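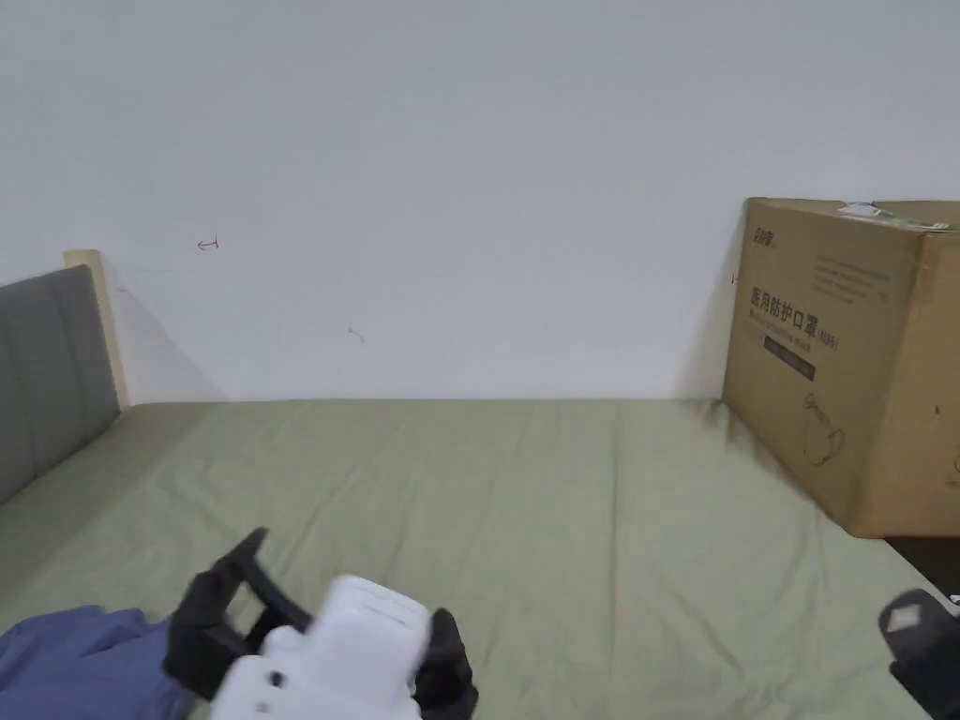

Riaan Ngcobo wrote on Oct 14, 2018:

> The old parish register of Carnholm gives 1829 for the wedding, but the copy in Gisach has no year at all. I would not trust the copy. Does anyone have the page with the witnesses?

Dear Riaan, dear list,

I have the page, number 376 in the second volume. The ink is weak, but I can read both witnesses. One signs with a cross. The other is a miller, and his family name is spelled with a double "s", which I did not meet before in this village.

About the copy I agree only in part. The clerk in Gisach left out the year on 9 entries, always at the top of a new sheet. I think he wrote the year once on a cover, and the cover is lost. His days and months were correct in all the entries I compared in September.

Uyên Đào asked me privately if the bride can be the same person as in the Plorkisside tax list. I am not sure. The first name is very common there, and the list has more than 308 households.

I will type the full entry this week and send it as plain text, so please do not order the film yet.
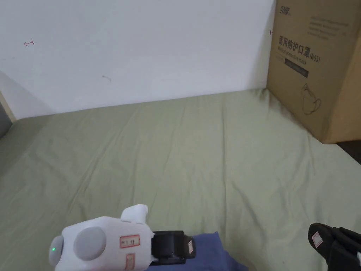
*Bed against the wall, with the box at the back.*

With kind regards,
Ngọc Thái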